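Marites Catacutan has managed short-term rental units for 12 years, most of them in mid-rise condominium buildings. Her firm, Voletach, takes on units for absentee owners and handles pricing, cleaning, repairs and the monthly statement. We spoke by phone in February 2020 about how a unit moves from purchase to first booking.

The first thing she asks for is the rental ledger, and she wants it by month. An annual gross figure hides too much, she said. "If August carries the whole year, I need to see that. A buyer who closes in September has to pay dues through the slow months before any real money comes in."

She also asks how the gross was counted. Some sellers report what the guest paid, with cleaning fees and lodging tax included. Others report what reached the owner after commission. "Those two numbers can describe the same unit. I have seen them side by side in the same listing packet."

Association documents come next. Catacutan reads the minimum-stay rule, the parking rule and the last 2 years of meeting minutes. The minutes are where special assessments show up early. At Nurngate, a building where she manages 9 units, the minutes mentioned elevator work 13 months before owners were billed for it.

"The seller did not have to guess and neither did the buyer," she said. "It was on page two." 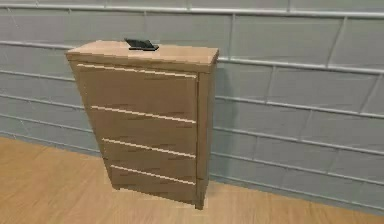

Furnishing is the part of the job owners argue about most. Catacutan's position is that a turn-key sale should come with a signed inventory, room by room, attached to the contract. Without one, the word has no fixed meaning. She has taken over units where the mattresses stayed and the kitchenware left, and one where the reverse happened.

For storage she wants a chest of drawers in each bedroom and an owner's closet with a keyed lock. She does not allow personal items to stay in guest drawers between bookings. Cleaners open every drawer at every turnover – it adds a few minutes and is written into their checklist.

On management contracts, she recommends reading the termination clause before the commission rate. A low rate with a long notice period can cost more than a higher one. Future bookings are the other point to settle: the contract should say who honors them and who holds the deposits if the unit is sold.

"Deposits go in a separate account," she said. "I would not sign with a manager who could not show me that account."

Her own agreements run one year, with 60 days' notice from either side.

Recent items
Reading a Condo Reserve Study
Vimedell Phase Two: Revised Floor Plans
Ming-te Choi on Flood Coverage for Ground-Floor Units
Lodging Tax: Who Files, Owner or Manager?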